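Setting up a ground-level birdbath for robins

Robins use shallow, rough-bottomed water. Most store basins are too deep and too slick.

## Basin

1. Pick a basin no more than 2 inches deep at the center. The Sirlow clay saucer, 20 inches across, works without changes.
2. If the glaze is smooth, cover the bottom with pea gravel.
3. Set one flat stone so its top sits just above the water line.

## Placement

1. Place the bath 6 feet from the nearest shrub. Closer gives cats cover.
2. Level the ground with sand. Check the rim in two directions.
3. For viewing from indoors, keep the bath in line with a window and hang a sheer curtain. Birds react to movement behind bare glass.

## Cleaning

1. Dump the water every other day.
2. Scrub weekly with a stiff brush and one part white vinegar to nine parts water. Keep a pair of slides by the back door for this job.

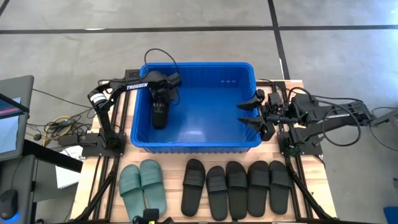 ## Winter

From February on, check for ice at 6 a.m. Do not add salt or antifreeze. A 40-watt Bendus heater fits under the stone.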